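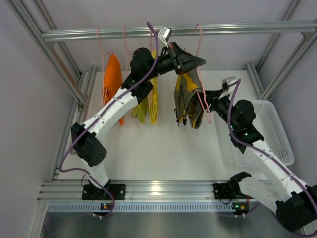
Plant dyeing has a reputation problem with people like me, and I went to the September open day at the Hisstead dye works mostly to find out if I'd been unfair. My complaint was that everything comes out the color of tea. I like a loud rail of clothes: bright orange on a thin pink hanger, a yellow-green next to it, then a longer yellow one. Show me that from a pot of weeds, I told my sister, and I'll eat my words. She said to take an umbrella.

Getting there

Hisstead is one stop past Puvthorpe on the branch line, and the open day page says the works is "a short stroll from the station." It is a mile and a half, the second half of it uphill along a road with no sidewalk. There was a shuttle van, which I learned when it passed me. The van is on the page too, at the bottom, under the parking information, where a person coming by train would not look.

Doors were at ten. I got there at twenty past and the line was already out to the gate, because everyone had to be given a wristband and the wristbands were being handed out by one teenager with a single box. Tickets were 20 dollars, which includes the tour and one bandanna to dip. Tea was extra. So was the bandanna's little muslin carrying bag, if you wanted one, and since the bandanna is wet when they give it to you, you want one.

The building

I'll be fair about the building, which is terrific. It's brick, three floors, long and narrow, with a creek running down one side that used to take the waste water away and now, we were assured several times, doesn't. The ground floor still has the old stone troughs. The middle floor is the shop and classroom. The top floor is where they dry the cloth, with louvers along both walls that open on a long iron lever, and it smells like hay and wet sheep up there. I could have stayed an hour. We got ten minutes.

Our guide was Ásdís Þrastardóttir, who runs the dyeing side, and she was the best thing about the day. She talks fast, doesn't do the mystical voice, and when a man at the back asked if plant dyes were better for your skin she said she had no idea and neither did the people who told him so. I started to warm up a bit after that.

The tour

The group was too big. There were 40 of us and a room that holds half that, so whoever stood at the back heard the tour and didn't see it. I moved forward at the madder vats by pretending to be with a family.

Madder is the red root. They buy it in dried and chopped, and it goes in with the wool for most of a day at a heat well under a simmer. Let it get too hot and you lose the red and get brown. I asked how often that happens and Ásdís Þrastardóttir pointed at a shelf of brown yarn in the shop labeled Autumn Bark. I appreciated that a lot. I noticed Autumn Bark was the same price as the red.

Weld is the yellow. This was where my complaint took its first real hit, since the weld skeins they lifted out were properly yellow, almost rude. Then they put a weld skein through the indigo for what couldn't have been a minute and it came up a green that kept changing as the air got to it. People gasped. I may have made a noise. I've read about this plenty of times and it's a different matter at arm's length, with the drips going on your shoes.

The question I had, and the reason I'd come with a notebook, was whether any of it lasts. Every dye fair I've been to shows you fresh cloth. Fresh cloth always looks wonderful. So I asked to see something old, and here the tour got vaguer. There's a glass case by the stairs with a fading test in it, strips of wool half covered with card and left in a south window. The madder held up very well. The weld had gone the shade of weak lemonade. One strip had no label, and when I asked what it had been she took a good look and said, "Pink, I think." It came from some sort of berry. She said they don't sell berry colors and wishes other people wouldn't. Good. But the leaflet in my wristband envelope has a berry recipe on the back.

The water numbers

A panel on the stairs says the works uses 600 gallons on a normal working day. No comparison is given, no source, and nothing to say how much cloth gets dyed with it, so I couldn't tell you if that's thrifty or shocking. I asked two people. One said it was very low. The other said it was a lot less than it used to be. The panel next to it was about bees.

I don't think they're hiding anything. I do think that if you're going to put a figure on a wall in letters a foot high, you should be ready for somebody to ask about it, and the whole pitch of the place is that it's kinder than the alternative. The alum they use to fix the dye comes in plastic sacks from a supplier like anything else. That's fine! Alum is pretty mild stuff as far as I know. It just doesn't get mentioned until you see the sacks.

The stalls

Out in the yard there were a dozen stalls, of which I'd say half had anything to do with dyeing. Carside had brought spinning wheels and let children wreck a lot of good fleece on them, with great patience. There was a honey man. There was a stall selling buttons at prices I read twice.

The one I'd go back for was Gilmar Godoy's. He mends. He had a table of darned elbows and patched jeans and a gray cardigan with so many repairs in it that I'm not sure any of the original was left, and he was darning a sock the whole time he talked. He told me he dyes his mending yarn on purpose to be slightly off, because a near match looks like a mistake from three feet and a proper match looks like a mistake from one. I'm still not sure I follow, but I bought two cards of yarn.

I did not buy a Mikuš scarf. The Mikuš booth had the most beautiful things there, indigo squares folded and tied so the white came through in rings, and they wanted 300 dollars for the large one. I asked how to wash it. The woman said, "Ideally, don't." I put it back.

My bandanna

We were herded down to the troughs in batches for the dipping. You're supposed to choose your color, but by the time our batch got there the madder was spent and the weld had a line, so most of us did indigo. You tie the cotton up with rubber bands, lower it in, count to sixty, lift it out, wait, and lower it again if you want it darker. The gloves are one size. They are not my size. I had blue fingertips until the following weekend and a bank teller remarked on them.

It came out well. I had folded it wrong, so where the sample had a neat sunburst mine has a sort of lopsided jellyfish, but the blue is a real blue. I rinsed it when I got home, as instructed, until the water ran clear, and then I ran it through a normal wash with towels, which was not as instructed. It's a shade lighter. The towels are fine. I've taped half of it in the kitchen window under a piece of cereal box and I'll report back.

Worth the trip?

If you can get on the first tour, yes. By the two o'clock one, according to a couple I sat with on the train back, they'd stopped going up to the drying floor altogether to save time, and that's the part I'd pay for. Bring your own lunch. The soup was gone by noon and what remained was flapjack.

As for the tea-colored business, I withdraw maybe two thirds of it. They can do orange, I saw it, weld first and then a weak madder, and it was every bit as loud as I'd asked for. What I didn't see was an orange that had been worn to work for a couple of years and hung near a window. Ásdís Þrastardóttir says she has a sweater like that at home and will bring it next year. I've written that down.

The van back to the station leaves from behind the honey man, at a quarter past and a quarter to.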